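About Zela

Zela is a record-clearing service. If you have an old arrest or an old conviction that the law now says can be sealed or expunged, we help you get the paperwork done, filed and followed up. We have been at this long enough to know which counties want blue ink.

We started as a two-desk office above a tax preparer in Ernamholm, doing general criminal defense like everyone else on the street. A lot of people kept coming in with the same problem. They had finished their sentence years ago, paid the fine, sat through the class with the folding chairs, and then lost an apartment over a shoplifting case from when they were nineteen. The state had passed a law to help them. The state had also written the form, and those are two different skills.

So we learned the form. It ran to 134 questions and attachments at the time, counting the ones that asked you to repeat your answer to an earlier one. It has since been shortened, and we would like to take credit, but we only wrote letters.

What we do

We pull your record from every court and agency that might have a copy, which is more of them than you would expect. We read it, including the codes. We tell you what can be sealed, what can't, and what might be possible in a few years if the legislature is in a good mood. If you qualify, we draft the petition, serve the prosecutor, file with the clerk and stand next to you if there is a hearing.

Most of our clients never see a judge. Those who do are usually in and out before the parking meter becomes a concern, although we have stopped promising this, after one morning in June when the docket was called in alphabetical order and then, for some reason, again in reverse.

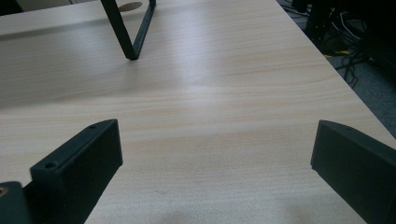
After the order is signed, we keep going. A sealed record has a way of turning up on private background check sites, which collect court data with great energy and update it with somewhat less. We send them the order. Then we send it again. We keep your file open for 3 months after the judge signs, and during that time you can forward us any report that still shows the case.

What we don't do

We don't handle new charges anymore. If you were arrested last night, you need a defense lawyer this morning, and we will give you names. We don't seal offenses that the law says stay public, and no amount of money changes this, including the amount one gentleman offered in gift cards. We also don't deal in immigration matters. A sealed conviction can still count in immigration court, so please talk to an immigration lawyer before you sign anything, with us or with anybody.

How we charge

The flat fee for a single petition is $900. Court filing fees are separate and go to the court, which does not send a thank-you note. If your income is low, the clerk can waive the filing fee, and we prepare that request at no extra charge. The first conversation is free. If we read your record and find that nothing can be done, we say so and you owe us nothing.

Our other project

Workadeo is our evening clinic on the job side of things. It covers what an employer may ask in an interview, what you may lawfully answer once a case is sealed, and how to dispute a report that gets it wrong. It meets in the back room of the Tsang Building at 6:30 p.m., and there is coffee of a kind. You don't have to be a client. You don't have to give your name either, although the sign-in sheet will look at you reproachfully.

The fine print, in regular print

Reading this page doesn't make us your lawyers. The rules on sealing differ from state to state and change often – sometimes between the day we print a brochure and the day it comes back from the printer, so we gave up brochures. Call or stop in. The stairs are on the left, past the tax preparer, who is tired of being asked.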